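Fornden Shared Workroom: users' meeting, November

Present: Bart Maes (chair), Aitana Sotomayor, Ward Van Acker, Thijs Desmet (minutes, again)
Apologies: Kristof De Smet, who had a dentist

1. Last minutes
Agreed, after Ward asked for "shouted" to be changed to "remarked". Changed.

2. Money
The kitty stands at £101. The new kettle was £38. Aitana felt this was a lot for a kettle. Bart said it was the second cheapest. Aitana asked what the cheapest one was like and was told it was pink.

3. Chairs
Quiambao have quoted £77 for re-covering the two worst. Ward would sooner sit on the tear. Held over until Kristof is back, as one of them is the chair he always takes.

4. The long table
Took up most of the evening. Bart reminded everyone of the rule passed in spring, that whatever is on the long table at seven o'clock gets folded, put in a tray or thrown out. Ward said the cloths were being folded. Bart said folding was one third of the rule. Aitana wanted to know whether small bits of yellow paper count as rubbish or as somebody's work, having once binned Thijs's. Thijs wishes it recorded that it was work.

The state of the table: 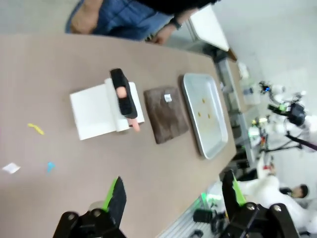
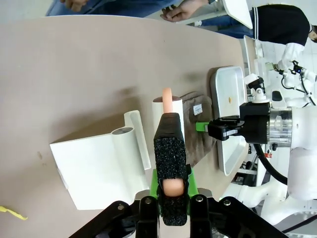
Agreed:
- Scraps go in the bin by whoever sees them first. No inquiry into whose they were.
- Trays are to be emptied as well as used. Three yellowish crumbs in a tray do not make it "in use", whatever Ward says.
- Brown towels live on the shelf by the door, label inwards. Aitana has no view on the label but Bart does.
- The white cloths can stay out, provided they stay folded.
Ward voted against the second point and would like his reasons noted. They were long.

5. Cleaning spray
The Ovex has run out. Thijs to buy more. Bart suggested the large bottle, Aitana the small one, and Thijs will see what the shop has.

6. Storage
Seltent have written to say the lock-up rent goes up to £70 from the new year. General sighing. Aitana asked what we keep in there. Bart thought trestles. Ward thought the old kettle. Aitana and Ward to go and look before anyone pays for another quarter.

7. Any other business
Ward asked whether the radiator could be turned down. Aitana asked whether it could be turned up. Left where it is.
The biscuit tin had only the plain ones in it by item 4. Bart will bring his own in future and keep them on his side.

Closed at 9.10 pm. Next meeting same place, Kristof to take minutes in his absence.

Filed under: Meetings & Minutes
Contact the workroom | © Fornden Shared Workroom | Back to top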